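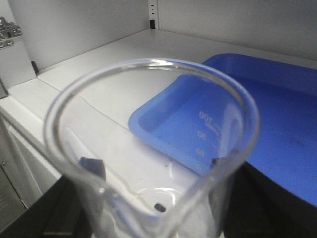

A customer in Penness wrote to us that she had always thought of vinegar as something that came from a factory, and asked whether we made ours or only bottled it. We make it. She isn't the first to ask, so this page explains how the business works.

About us

Braduvia is a small vinegar maker on the edge of Penness. We make cider vinegar, malt vinegar and a red wine vinegar, and we sell them to shops, kitchens and anyone who comes to the door. The firm began in a rented dairy building with 3 barrels. We now have 21, in the same building, and there is no room for more unless we take down the wall to the old cheese store. The landlord has said no to that twice.

How we make it

Our vinegar is made the slow way. The cider or wine goes into the barrel with some of the previous batch, and it stays there until it is ready. For cider vinegar this usually takes 8 months. A cold winter adds a few weeks. After that it is drawn off, rested and tested for acidity, then bottled by hand. We don't heat it or filter it finely, so you may find a cloudy layer or a soft piece of mother at the bottom of the bottle. It is harmless. Strain it out if you don't like the look of it.

Acidity is tested with a simple titration on every barrel before bottling. Anything under five per cent goes back in.

Where things come from

The apples are mostly from orchards within a short drive. Wine comes from Vondráček, a family merchant we have bought from for years – they let us have the ends of lots that are too small to bottle. The barrels are second-hand. When they leak we mend them, and when they can't be mended we sell them as planters.

Labels and the website are done by Cloltular, who also look after our orders. If your parcel hasn't arrived, they will probably be the ones who reply.

Visiting

The shop is open most mornings from 9.30, and closed through February while we clean the barrels. You can bring your own bottle to be filled, as long as it is clean and has a proper lid. There is parking for two cars. The smell is strong on bottling days, and some people with asthma prefer to wait outside and be served at the hatch.

We don't run tours, but if it is quiet we will show you the barrel room.

Trade customers

We supply shops and kitchens by the case or in ten-litre containers. The minimum order is one case. Please ask for the current price list using the contact form.

This site uses cookies to remember your basket. Accept / Manage settings

Recent news
Red wine vinegar back in stock
Pickling onions: which vinegar to use
Planters for sale, collection only
Changes to our delivery charges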